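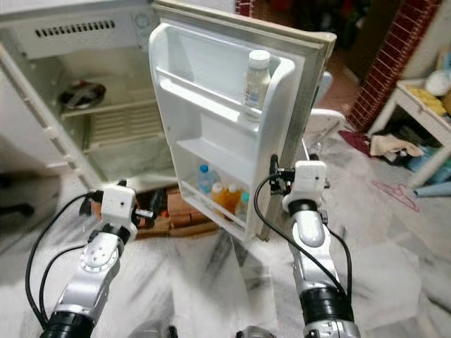

公寓楼里的公共区域和出租房间，多久要做一次安全检查？
公共区域每月一次，房间在每次换租时查一次，长住的房间每半年补查一次。

Norkberg 公寓安全检查表及批注（五月）

检查人：Tomos Parri
维修单位：Grasosell
存档编号：3393
填写方法：合格写“合”，不合格写“改”，没查到的写“缺”，不要留空。批注写在对应项目下面，写清位置和现象。当场处理掉的问题也要记，不能因为已经修好就写“合”。

一、疏散通道和楼梯

1.1 各层走道无杂物堆放。改
批注：三楼走道东头放着一辆折叠婴儿车和两袋旧书，住户在家，已当面请他搬回房内。四楼消火栓前有鞋架，敲门无人应，贴了通知。下次检查如果还在，由物业移走并登记。

1.2 防火门能自行关闭，闭门器无漏油。改
批注：二楼西侧防火门关到最后一段停住，留一条手掌宽的缝。用手推一下能关严。闭门器上有油迹，判断要换，调速螺丝已经拧到头了。其他各层正常。

1.3 防火门未被楔子、砖头或绳子固定。合
批注：上月在一楼后门见到过木楔，这次没有。门后仍能看到楔子磨出的痕迹，请值班的同事晚上多看一眼。

1.4 楼梯扶手牢固，踏步防滑条完整。改
批注：三楼到四楼之间的转角平台，防滑条翘起一头，长度有一只鞋那么长，容易绊脚。临时用胶带压住。胶带撑不了多久，请 Grasosell 本周内来重新粘。

1.5 安全出口标志亮灯，方向正确。合
批注：地下车库出口的那块标志偏暗，字还看得清，列入观察。

1.6 应急照明断电后能点亮。合
批注：按试验按钮逐个查过。楼顶设备间门口那盏点亮比别处慢，本次仍按合格记。

二、灭火器材和报警设备

2.1 灭火器在位，压力指针在绿区，铅封完好。改
批注：一楼洗衣房那具铅封断了，指针仍在绿区。按规定送检，检完之前先用值班室的备用瓶顶上。备用瓶放过去以后值班室就没有了，记得还。

2.2 灭火器检查卡当月已签。改
批注：有几张卡上个月漏签，不要补签，空着就空着，从这个月接着写。

2.3 消火栓箱门能正常打开，水带、水枪齐全。合
批注：水带为 Flandex 牌，按折痕看很久没有重新卷过。建议换一个方向折叠，这项工作可以放到下季度和试水一起做。

2.4 烟感探测器指示灯正常，防尘罩已取下。改
批注：116 房间重新刷过墙，工人走了以后探测器上的塑料罩没摘。当场摘掉，用试烟罐试过，值班室主机收到信号。以后凡是刷墙、打孔、磨地板，完工单上都要加一栏“探测器已恢复”，没有签这一栏的不验收。

2.5 报警主机无故障记录。合
批注：主机时间慢了 5 分钟，已校正。之前的记录不用改，查记录的时候自己换算。

三、电气

3.1 配电箱门上锁，箱内标签与回路一致。改
批注：二楼配电箱内有一路写着“备用”，拉下以后走道插座没电。标签应改为“走道插座”。图纸也要跟着改，不要只改标签。

3.2 漏电保护按试验按钮能跳闸。合
批注：试验前在群里通知了住户，仍有人来问为什么停电。下次除了发群消息，在电梯里也贴一张。

3.3 插座面板无松动、无发黑。改
批注：三楼公共厨房水槽旁的插座面板松动，一个螺丝滑丝。面板没有发黑。已断开该插座并贴封条，等更换后再用。

3.4 无私拉电线，无插线板串接。改
批注：活动室里一个插线板插在另一个插线板上，接着投影仪和风扇。已拆开，风扇改接墙插。电线从门缝里过的情况这次没有发现。

3.5 楼内无电动车及其电池充电。合
批注：楼梯间、走道、活动室都看了。有住户反映晚上有人把电池提上楼，白天检查看不到，请晚班在十点以后走一遍。看到了先记房号，不要和住户在走道里争，第二天由办公室联系。

3.6 小家电外壳完好，电源线无破损，散热处未被遮挡。合
批注：包括冰箱、微波炉、电水壶和洗衣机。冰箱后面和墙之间要留空隙，这一点搬进来的时候没问题，过几个月常常又被推回墙边，每次都要看。

四、燃气和热水

4.1 燃气表、阀门、软管接头用皂液检查无气泡。合
批注：只查公共厨房，房间内没有燃气。软管上的更换日期写得太淡，已描深。

4.2 可燃气体报警器通电，试验时能发声。合

4.3 热水器排烟管连接牢固，室外端口无鸟巢、无遮挡。改
批注：Hirano 热水器的排烟管在室外一侧少了防护网，管口里暂时没有东西。春天鸟多，先停用这一台，另一台可以满足厨房用水。装好网之后由 Grasosell 试机，试机时检查人要在场。

4.4 公共洗手池热水出水温度不超过 40 度。改
批注：一楼无障碍卫生间偏高，放水一会儿之后摸着烫手，温度计读数也超了。调温阀往回拧过，复测合格。这个阀去年也调过，怀疑阀芯有问题，先列入采购单。调温阀外面的保护盖丢了，谁都能拧，这个也要补。

五、公共厨房和食物存放

5.1 台面、地面清洁，排水畅通。合
批注：地漏有一点味道，倒水后消失。

5.2 刀具收在抽屉或刀架上，不留在水槽里。改
批注：水槽泡沫下面有一把水果刀，洗碗的人伸手就会碰到。已贴提示。

5.3 冷藏温度不高于 5 度，门封严密。合
批注：用放在中层的温度计读数，不看旋钮上的刻度。门封里有面包屑，已擦净。夹纸试过四边，纸都抽不动。

5.4 公用冰箱内的食物写有房号和日期，无过期。改
批注：没有写房号的放到最上面一格，月底清掉。带盖的碗没有写日期，算没有标记。有住户问贴纸由谁出，贴纸和笔都放在冰箱旁边的抽屉里，用完到值班室领。

5.5 抽油烟机滤网无积油。改
批注：滤网能滴油。安排在本月内清洗，清洗之前公共厨房不做油炸。

5.6 灭火毯挂在灶台两米之外、伸手可取的位置。改
批注：挂灭火毯的地方现在挂着围裙，灭火毯在柜子里。已经换回来。

六、门窗、阳台和屋顶

6.1 窗户限位器有效。合
批注：有小孩的房间逐户看过。限位器不能让住户自己拆，夏天要开大窗通风的，写申请，装防护栏之后再拆。

6.2 阳台栏杆无松动，外沿未放花盆。改
批注：五楼南面两户外沿放着花盆，一户已收进去，另一户答应周末前收。复查时直接从楼下看就行，不用再敲门。

6.3 屋顶门常闭，能从里面打开。合

6.4 屋面雨水口无堵塞。改
批注：北角雨水口积了树叶和一只塑料袋，已清。水痕比女儿墙下沿高出一截，说明上次下雨时排得慢。管子里面有没有堵，要冲水才知道，请维修单位带水管上来。

6.5 太阳能支架和天线固定螺栓无锈断。缺
批注：风大，没有靠近看。

七、房间抽查

7.1 房间内疏散图在门后，内容与现状一致。改
批注：一楼的疏散图还画着已经封掉的侧门，整层都要换。新图打样以后先给检查人看一遍再印，上次印出来“您所在的位置”标在了隔壁房间。

7.2 房门猫眼、门链和门锁能正常使用。合

7.3 卫生间防滑垫和扶手稳固。改
批注：116 房间淋浴扶手晃，膨胀螺栓打在了空心砖上。换位置重新打孔，旧孔用瓷砖胶补上。这个房间在修好之前不安排入住。

7.4 家具靠墙固定。改
批注：衣柜都固定了，书架没有。固定件在仓库里，型号和新买的书架对不上，要重新配。

八、整改安排

立即处理：4.3 热水器停用；3.3 插座断电；2.1 洗衣房灭火器更换。以上三项在离开现场前已经做完，后续维修仍需要跟进。
一周内：1.2、1.4、7.3。
本月内：2.4 完工单增加一栏；3.1 标签和图纸；5.5 滤网清洗；6.4 雨水管冲洗。
需要采购以后再定时间：4.4 调温阀和保护盖；7.1 疏散图；7.4 固定件。

九、给下一位检查人的说明

从屋顶往下走比从一楼往上走省力，钥匙也只用领一次。屋顶门钥匙和配电箱钥匙在同一个环上，用完一起还。手电、温度计、皂液瓶和试烟罐在值班室灰色工具包里，试烟罐剩得不多，用前摇一下。

敲门以后等一会儿，没有人应就贴通知，不要用备用钥匙进有人住的房间。漏水、冒烟和燃气报警除外，这几种情况两个人一起进，进门时间写在背面。

住户对检查有意见的，听完记下来，当场不要答应减租或者赔偿。要拍照，先问住户。照片里不要带进人脸和桌上的证件。

同一个问题连续两次写“改”，第三次不再写批注，直接打电话给 Grasosell 的调度，通话时间记在本表背面。二楼西侧防火门这次是第二回。

检查人签字：Tomos Parri
维修单位签收：待签
6.5 补查结果：待填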